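Boiling Eggs for a Crowd: Notes from the Kitchen
6 min read

The August breakfast at Drandcombe Hall went through 657 eggs, nearly all of them boiled. Several members asked afterward how we do it, and a few asked why theirs at home come out with a gray ring or a shell that takes half the white with it. Trudy Mahuika, who runs the stove on breakfast mornings, wrote out her method and I have filled in a few details from my own time at the sink.

Start with eggs that are a week or so old. Fresh ones from the farm taste fine but they are miserable to peel. Our order comes from Tamihana, and we ask for it the week before and keep it in the walk-in until the morning. If you buy yours at the store they have usually been sitting long enough already.

Trudy brings the water to a full boil first. She used to start them cold, the way her mother did, and gave it up after the spring breakfast, when we peeled for two hours and ended up turning most of the batch into egg salad. With a hot start the white sets quickly and lets go of the membrane more easily. Use enough water to cover the eggs by an inch. If the pot is crowded the temperature drops when they go in and the timing is off from then on.

Lower them in with a skimmer. Dropping them in by hand cracks shells and splashes your wrist. Set a few in the bowl, bring it down until it is under the surface, and tip it gently so they roll off onto the bottom of the pot. The same tool brings them out again.
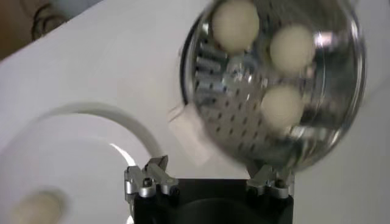

Page last changed: 1 September 2024

Three at a time is a comfortable load for a round stainless skimmer. You can pile on more, but they knock against each other on the way over to the bowl, and a cracked egg fills with water in the ice bath. The holes matter too. A slotted spoon will carry one egg well enough, but it brings a good deal of hot water along with it, and that warms up your ice. Lift the skimmer straight up, hold it over the pot for a second or two to drain, then move it.

For timing, Trudy goes by the clock from the moment the last egg is in and the water is simmering again:

Seven minutes for a soft yolk.
Nine minutes for one that is set at the edges and a bit jammy in the middle.
Twelve minutes for hard boiled, which is what we serve.

These are for large eggs straight out of the refrigerator. Take a minute off if yours are small. Keep the water at a simmer once they are in. A hard boil bounces them around.

The ice bath should be ready before the eggs are. We use the deep steel sink in the back for this, half ice and half water. At home a mixing bowl and two trays of ice will take care of six eggs. Leave them in for at least ten minutes. The gray ring around the yolk comes from overcooking, and an egg left on the counter goes on cooking inside its shell for a good while after you turn off the burner.

To peel, tap the wide end on the counter, where the air pocket is, and roll the egg under your palm until the shell is cracked all over. Start at the wide end and peel under a thin stream of water. Corey Sutcliffe peels his in the bowl, underwater, and is faster than the rest of us. Try it both ways.

Boiled eggs keep for a week in the refrigerator with their shells on. Peeled ones should be covered and eaten within a day or two. Mark the carton if you keep raw and boiled eggs on the same shelf. If you forget, spin one on the counter. A boiled egg spins smoothly and a raw one wobbles.

A word about washing up. Egg white dries hard in small holes, so rinse the skimmer in cold water as soon as you are done with it, and wash it in hot soapy water after that. Hot water first will cook the egg on. An old toothbrush clears anything left in the perforations. Ours hang on the hooks to the left of the stove. Please put them back there, as two went missing after the last supper and turned up in the drawer with the serving tongs.

We could use one more person for peeling at the next breakfast. The shift starts at six and is over by eight thirty, and you get your own breakfast afterward. Put your name on the sheet by the kitchen door or tell Trudy. Clean egg cartons are also welcome and can be left on the bench inside the side entrance. We don't need any more jam jars for now.

Lorraine Quinlan

Drandcombe Hall Kitchen Newsletter | Questions: ask at the hall office | © Drandcombe Hall | Back to top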